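Puvley Creek Water Stewards
Progress report to the Losar Fund, September
Prepared by Noreen Baloch

We set out in spring to find out what is in the creek between the mill bridge and Jenkins Road, and we are so pleased with how far we've come! 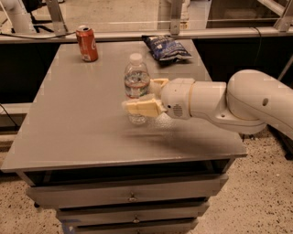 Sampling

We have now taken 613 samples at nine sites. The upper sites look good. Site 4, just below the Jenkins Road culvert, keeps coming back high for nitrate, and two of the August readings there were the highest of the year. Liis Juška walked the banks on both sides and found an old field drain that isn't on the county map (a great find, and it explains a lot). We've added a sampling point right above it.

Schools

Stavros Zupan ran the stream days again, and the fifth graders loved the mayfly count. Two more teachers have asked to join for the spring, so we'll need extra waders in small sizes.

Spending

We have spent around $3000 of the lab budget. Test kits came in under what we planned, while courier costs ran over after the Tuesday pickup was dropped. We'd like to move the kit savings across to cover that, if you agree.

Coming up

Mohsin Bukhari is talking with the landowner about the drain, and the first chat went really well. We also want to start winter sampling at Sites 4 and 7, where we have no cold-weather numbers at all. The full data table will follow with the next report.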